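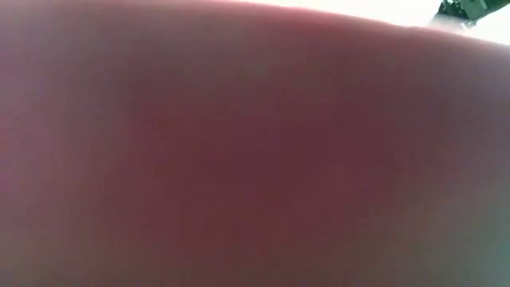
# Detention time and the small carrier

Gaker published its third-quarter rates for contract carriers in October, and several readers have asked for comment on the detention provisions. I dispatched for a regional flatbed and dry van operation for many years and now keep books for small fleets, so my reading of the document is a bookkeeper's reading. Drivers and brokers may weigh the same clauses differently.

The linehaul rates are flat. Fuel surcharge is calculated as before, on the weekly average, and adjusted on Friday. The only change of substance is in Section 4, which governs the time a truck spends at a shipper's or receiver's dock beyond the free period.

## What changed

Under the previous terms, free time was two hours from the appointment. Detention accrued after that by the half hour, and the driver's own log was accepted as proof of arrival and departure. Under the new terms, free time remains two hours, but the clock starts at check-in as recorded by the facility. Detention is billed at $55 an hour in increments of 15 minutes. A carrier that arrives before its appointment earns nothing for the early period, even if the facility checks the truck in and assigns a door.

The shorter increment favors the carrier. A truck released 20 minutes into the third hour was paid nothing under the old method and will now be paid for one increment. On paper that is an improvement, and Gaker deserves credit for it.

The change in the source of the record is more serious. Many receiving offices do not check a driver in when he reaches the gate. They check him in when a clerk becomes available, and at a busy grocery warehouse those two times may be more than an hour apart. Under the new wording that hour belongs to no one. The truck is on the property, the driver's duty clock is running, and the free period has not yet begun.

## A worked case

One of my clients, a three-truck fleet hauling packaged food for Pomex, allowed me to go through its paperwork for a single month and use the totals. The fleet billed $577 in detention under the old terms. I recalculated each stop with the facility's check-in time in place of the driver's arrival time, and applied the new increment.

Most of the stops came out slightly ahead. Two of them, both at the same receiver, lost the whole of their detention pay. The gate stamp on those bills was clear, but the office stamp was late enough that the entire delay fell inside free time. I will not publish the revised total, as the client is using it in a discussion with the broker. It was lower than $577.

This is a small sample and I would not build a general claim on it. A carrier whose customers run orderly docks may well gain. Each owner should do the same exercise with his own bills before signing, and it can be done in an evening if the paperwork is in order.

## Documentation

Shewit Araya, who manages safety and compliance at Woldegiorgis, was kind enough to read a draft of this post. She pointed out that Section 4 says "as recorded by the facility" and does not say which record. A gate log is a facility record. So is a guard's stamp or an automated text message confirming arrival. Her advice to her own drivers has been to request something at the gate every time, and to send a picture of it to dispatch before pulling away from the guard shack.

I agree with that advice and would add the following for the office:

- Write the gate time and the office time in separate columns. Do not average or combine them.
- Send notice of detention to the broker before free time expires. The new terms require notice "during the event," and a message sent after departure may be refused.
- Keep the signed bill with in and out times filled in. A blank line will be read against the carrier.
- Invoice detention with the load. Separate invoices sent weeks later are the ones most often lost.

Fleets using Vondine for dispatch can add the second time field under stop settings. It is turned off by default, and the field does not print on the invoice unless the template is edited as well.

## The cost of waiting

It is common to treat detention as a source of income. For a small carrier it is partial repayment of a loss. A truck held for three extra hours in the afternoon may miss its reload, and the reload was worth far more than three hours at $55. Insurance, the truck note and the driver's expectations for the week do not adjust to suit the receiver.

One owner I work with has a fixed monthly payment of $2,000 on his newer tractor. He has stopped accepting loads to one particular warehouse at any rate, and his revenue per mile has fallen a little as a result. His revenue per week has gone up. He reached that decision from his own records, which he keeps in a spiral notebook, and I have not persuaded him to keep them anywhere else.

Carriers with questions about Section 4 should put them to Gaker in writing and ask for a written reply, in particular on the meaning of "facility" where a yard is operated by one company and the dock by another. I have sent that question myself and will add the answer to this post when it arrives.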